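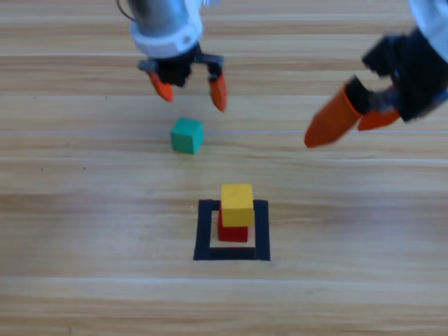 By Beryl Furnival
Posted January 2021 in Around the House

If you have a light wooden table with seams running the length of the top, you already know where the crumbs go. Ours gets used for everything from breakfast to my grandson's blocks (the green cube is his favorite, and it has left its share of sticky spots!), so I've settled into a little cleaning routine that I'm happy to pass along.

Start by clearing everything off, even the things you think you can wipe around. Brush the top with a soft, dry brush, going the same way as the grain, and then run a wooden toothpick very gently down each seam. Don't press hard — you only want to lift what's sitting in there.

Next, put 2 cups of warm water in a bowl with a small squirt of dish soap. Dip a cotton cloth, wring it out until it hardly feels damp, and wipe from one end of the table to the other. Rinse the cloth and go over it again with plain water, then dry the whole top with a towel right away. Please don't let water stand in the seams.

For a sticky patch, lay the damp cloth over it for around 40 seconds and try again before you reach for anything stronger. My neighbor Rosimeire swears by a drop of vinegar, but I'd test that on the underside first.

Leave the table bare for an hour or so before the tablecloth goes back on. I do mine on Sunday evenings, with the radio going and a cup of tea waiting on the counter.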